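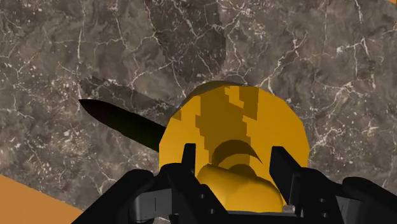
Item 1. The lid task and the false "grip OK"

We began with the fault that has kept most of us busy since the last meeting, and thank you all for being so patient with it. On the Vieira lid task in the simulator, the gripper comes down with its fingers on either side of the yellow knob, and the program then reports a firm grip before either finger has touched anything. The arm lifts, the lid stays on the marble, and the run is still logged as a success. In the last batch of 20 runs this happened 12 times, a good deal more than any of us had guessed.

The Wudau group kindly went through the logs and believes the contact check is reading the finger command when it should be reading the contact force. Everyone felt this was a safety matter too, as the same check is used on the real arm at Faltau.

Agreed, after a long and friendly talk:
- The real arm stays off until the check is mended.
- Aline gets no new results from this task for now, and the old ones are to be marked as doubtful.
- The fix is to be tried on up to 16 fresh runs, with 2 people reading each log.

Item 2. Next meeting

We will meet again on 6 May 2019, in the same room, with the new logs to hand.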